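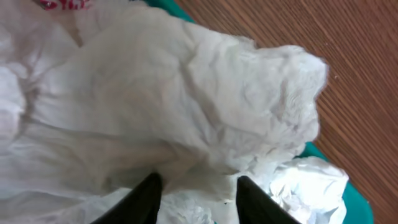
Thin white wrapping, crumpled.

How to pack a kitchen for a move

The kitchen takes longer than any other room. It has small items, heavy items and breakable items, often in the same cupboard. Start a week ahead with the things you use least and leave the kettle for the last morning.

What you need

Small boxes, packing tape, a marker, plain wrapping paper and a few old towels. Large boxes are fine for plastic tubs and baking pans but not for plates. A large box full of plates is too heavy to lift safely, and the bottom may give way on the stairs.

Don't use newspaper directly on dishes. The ink rubs off and you will have to wash everything at the other end.

Step 1. Clear out the food

Go through the pantry first. Check dates, throw out what is stale and put unopened cans aside for a food bank or a neighbor. Long-distance movers often refuse open food, so ask before you pack any. When we moved from Harkcombe to Plesov, a distance of 591 miles, the company would take sealed jars and cans but nothing in an open bag.

Plan meals around what is left. Soup and fried rice will use up a lot of odds and ends.

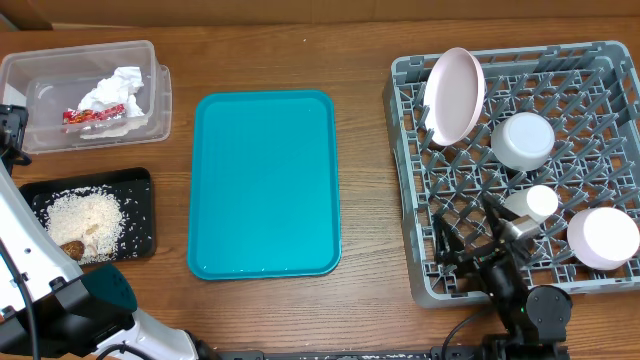

Dry goods you want to keep should go into containers with lids that close tightly. Tape the lids down as well. Flour and sugar can stay in their paper bags if each one goes inside a zip bag with the air pressed out. Keep oil, vinegar and soy sauce out of the truck if you can — one loose cap will ruin a whole box.

Step 2. Wrap the plates

Lay a stack of paper flat on the table. Put a plate in the middle, fold two sheets over it, add the next plate and fold again. Stop at four plates and wrap the whole bundle once more. Stand bundles on edge in the box, like records. Fill the gaps with loose balls of paper.

Step 3. Wrap glasses and mugs

Push paper inside each glass before you roll it. Wrap mug handles separately. Put the heaviest ones on the bottom.

Step 4. Knives and small tools

Roll knives in a dish towel, tape the roll and write KNIVES on it. Silverware can stay in its tray if you wrap the tray tightly.

Step 5. Label

Write the room and the contents on two sides of the box, not on the top. Allow 90 minutes for the final cupboard and the fridge. Pack one last box with two mugs, a pan, dish soap and a can opener, and carry it in the car.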